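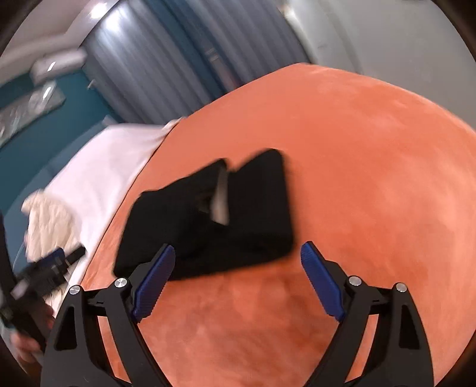 On Keeping Clothes for Longer

Readers of this blog will be aware that I undertook, last December, to buy no new clothing for a period of one year. The period is now well advanced and a short account of it is due.

The undertaking covered outer garments, shirts, trousers and knitwear. Socks and underwear were excluded from the start, as were items required for work. Second-hand purchases were permitted up to a limit of 3 in the year. I have used 2 of these: a raincoat from the Painemal charity shop, and a grey cardigan which proved too short in the sleeve and has since been passed on.

The greater part of the effort has gone into mending. I had not sewn with any regularity since school and my first repairs were poor. A split seam on a pair of trousers had to be done again within the month, the thread being too thin for the cloth. I now use a heavier polyester thread bought from Flutevance, which sells it on reels of 1000 metres, and have had no further failures of that kind. Black cloth remains the most difficult to work on in the evening. It should be left for daylight wherever possible, or the stitches marked out first in white chalk.

Washing has also been reviewed. Most garments in this household were being washed far more often than they needed, and at too high a temperature. Knitwear is now aired overnight and washed only when marked. Dark items are turned inside out and dried away from the window, and the fading I complained of in an earlier post has slowed a good deal. I would also advise folding heavy jumpers, as hangers pull the shoulders out of shape - a mistake I made for many years.

Several readers have written to ask about money. I set aside 400 pounds at the beginning of the year, that being what I had spent on clothes in the year before, and mending supplies have been paid for from the same sum. The larger part of it is still there. It will go towards having my winter coat relined by the alterations counter at Pradareo, a job well beyond my own ability.

Moths are a separate matter and will be dealt with in the next post. Those who recommended the Zikley cedar blocks are thanked for their letters. The blocks have been placed in both wardrobes and will be looked at again when the weather turns.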